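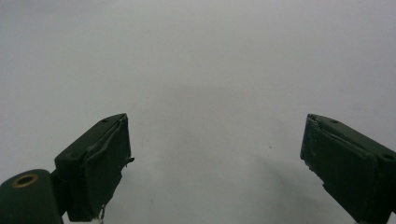

Home | Reviews | Packing & Warehouse | Forum | Contact

Filed under: Workplace automation, hands-on reviews

Holtico two-finger gripper after 11 weeks on our packing line

I work at Talard, where we pack small kitchen parts for mail order. In October our manager bought the Holtico gripper with its arm, to take over the folding and placing of the inner boxes. Before this, 2 people on each shift did that work by hand.

The first thing I must say is that it is gentle. It handles 800 boxes in a shift and very few come out with a bent corner. It is slower than Arnel Salazar, who was our fastest packer, but it keeps the same speed at four in the afternoon.

The weak point is the finger pads. The wrap gets creases and the edges fray, and then thin boxes slip. We change the wrap every second week. A new set costs 51 dollars, which I find too much for such a small thing. The Condetix pads are cheaper but they did not fit well for us.

For the people, the change is mixed. My wrists feel better. Arnel now sets up the machine in the morning and he likes it. I miss the talking at the table, because now I stand alone and check labels most of the day. We also received only one hour of training, and I wish we had been asked before the purchase.

I give it four stars for the work and two for the price of the parts.

Sunee Noiphan

11 shares | 2 comments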